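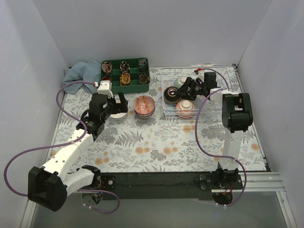 Teaching by demonstration (also robot teaching by showing, hand teaching, or just "demo") is a way of getting a robot to do a job by having a person do it through the robot first. No program is written for the movement itself. The person moves the arm, the arm's joints are recorded, usually with camera pictures alongside, and the recordings are used afterwards to train a model or are played straight back.

Two main kinds. By hand, where the person takes hold of the arm and pushes it about. And by remote control, where the person works something else (a smaller twin arm, a joystick, gloves) and the robot copies. Mixed forms exist, see Variants.

Background

Playback teaching is old. Paint spraying and welding arms were led through a path by a skilled worker and then repeated it, over and over, same path. Fine as long as the part was always in the same place. Move the part by a thumb's width and the arm sprays air. Learning from many demos came later and is meant to cope with things being somewhere else each time.

By hand

Cheap, no second device needed. The motors are set slack or made to hold only the arm's own weight. Drawbacks: the person's hands and sleeves get into the camera pictures, and two arms at once is awkward for one person. Heavy arms are tiring. Still common for single arms and short jobs.

By remote control

The usual choice for two-armed table work. With a twin arm setup the operator holds a leader arm in each hand, the follower arms on the table do the same thing a moment later. Nothing of the operator in view. What is lost is touch. Most low cost leaders give no force back, so the operator judges a grip by eye, and beginners squeeze too hard or let go early.

Tabletop tasks

Household sorting jobs are popular because the objects are easy to buy and hard to handle. Bowls especially. A bowl has a thin rim, the gripper has to come in at the right slant, and a stacked bowl hides most of the one under it. 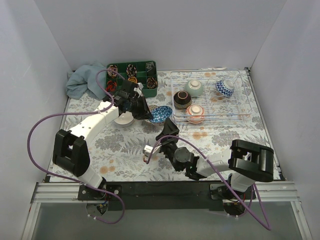 Vesna Trajkovski disagrees that stacking is the hard bit, and writes that in her experience the trouble starts at letting go: an operator opens the fingers, the rim catches, the bowl comes back up with the gripper, and a model trained on enough of those will do it for ever. She would sooner throw a demo away than keep one with a bad release. Others keep the bad ones provided the recovery is shown too. Not settled.

Racks and tubs used as the place to put things each bring thier own problem. Wire prongs snag fingers. Clear plastic is difficult for depth cameras, and high sides force the wrist to come in steeply.

Recording

One run from start to finish is called an episode. Between episodes the objects are put back, normally somewhere a bit different, and varied on purpose: other bowls, other cloth, other starting side. The Sendeo bowl set has 2,000 episodes, of which 213 were marked as failed and kept in a separate folder. The smaller Taltov set has 153, all from one operator, and is mostly used for checking that a new rig works at all.

Pace matters. Slow careful demos give slow robots. Pauses are worse, as the model learns to pause, and some groups cut them out afterwards.

Variants

Ristić method: first half of the task by remote, last few centimetres by hand with the arm slack. Better contact, but hands in view again. Little used outside the group that started it.

Correction teaching: the robot runs alone and the person takes over only when it goes wrong. The takeovers get recorded and added. Saves a lot of operator time later on, no use at the begining when there is nothing to correct.

Shared rigs: the Fivwood layout has 4 leader stations feeding one table in turn, so operators swap without the table stopping. Queueing was a nuisance, apparently.

Criticism

Mostly cost. Operator hours are the dear part, not the arms. Also that results depend on who did the teaching, left-handers and right-handers leave different habits in the data and this is seldom written down.

See also: Playback robot; Leader arm; Gripper; Episode (robotics)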